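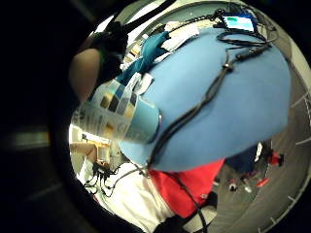
Progress report to Griveo – Millet Street sewing and fabric library

Prepared by Ginette Lebrun, project lead
26 August 2025

1. Choosing the colours

We have a palette! After a long stretch of holding things up to windows and changing our minds, the group has settled on light blue as the main colour for the quilted room dividers, with a deeper teal for the edging. The swatch sheet has been passed around so much that the corners have gone soft. Greys and a mustard yellow were both in the running, and I'll admit I argued hard for the mustard. It may still turn up as a pocket lining.

We put sample pieces out on the work desk beside the papers and the cables, which is how most of our decisions get made, and people added their comments over a couple of weeks. The favourite by a long way was the pale one. Several of the older members said it was restful, and one of the teenagers said it looked like a swimming pool, which she meant kindly.

2. The work desk

The desk is the part of the room that still needs attention. It does the job of a cutting table, an office and a place to keep the electronics, and the black cables end up lying across whatever fabric happens to be out. I would like to fix this before the dividers are cut. Our plan is to run the cables along the back wall in a covered channel, label both ends, and keep the front clear for cloth and paper.

We've priced the channel and clips at $900 including fitting. Ener have offered to do the work in one morning, and they were very patient with my drawing.

3. Spending to date

Griveo's first payment was $4,000. We have spent $3,064 of it, nearly all on fabric, batting and thread, plus a second-hand overlocker that runs beautifully. The cable work would come out of what remains and leave us $36, so I'd be grateful if the second payment of $2,000 could be released on schedule. Receipts are in the folder I sent with the last report – the overlocker one is handwritten but legible.

4. People and sessions

The evening group has filled up and we've started a waiting list. The daytime group is smaller and chattier, and gets through a remarkable amount of hemming. Both groups have asked for a session on reading colour charts and matching thread to cloth under different lights, so we'll run that next. I can't wait for it, to be honest. Half of us have been caught out by a teal that went green once we got it home.

Stakumel have lent us their big ironing press until November, and it has changed how fast we can finish a panel.

5. What's next

– Confirm the cable work with Ener
– Order the rest of the light blue in one go so the dye lot matches
– Cut and baste the first divider
– Write up care labels (cold wash, line dry)

The dividers should be hanging by November. Please come and see them, and bring anyone who likes fabric.

Ginette

We use cookies to remember your settings and count visits to this site. Accept all | Manage preferences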